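Shoes at the Door: Your Questions

Welcome! Since we opened the guest rooms at Jemmont, we've had so many kind notes asking about our shoes-off rule that Hamdia Gebretsadik and I sat down with a pot of coffee and wrote up our answers.

Do I really have to take my shoes off?

Yes, please, and thank you! The upstairs floors are old and soft, and they mark if you so much as look at them in boots. Just inside the door you'll find a spot for everybody's footwear, and you're welcome to use any part of it.

How should I leave them?

Side by side in pairs, with the heels facing out into the hall (more or less — we don't go around straightening them). It makes it so much easier to find your own when three families are heading out to breakfast at once.
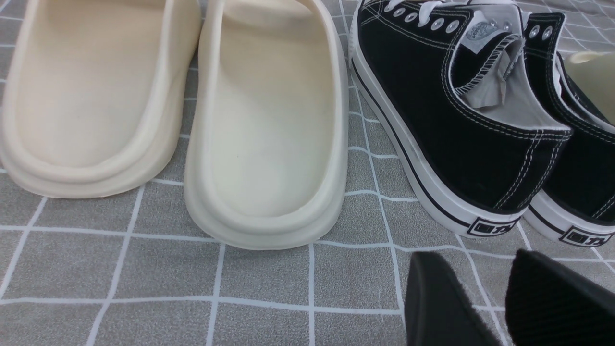 Cream slides and black canvas sneakers, each with its partner.

Can I bring my own indoor shoes?

Of course you can, as long as they haven't been worn outside. Foam slides are lovely for this because they rinse off in the sink and you can step into them with your hands full. Sneakers with laces take a bit longer, so do sit down on the stairs and take your time.

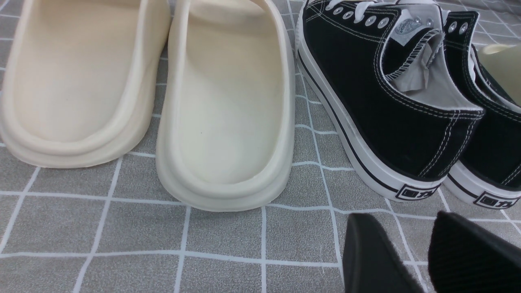

What if my shoes are muddy?

Knock off the worst of it on the porch and leave them there on the rack. April is our messy month, and we keep old towels by the door for exactly that — help yourself, and drop the used ones in the tub.

I left a pair behind. Now what?

Write to us and we'll put them aside for 40 days. Postage is yours to cover, I'm afraid.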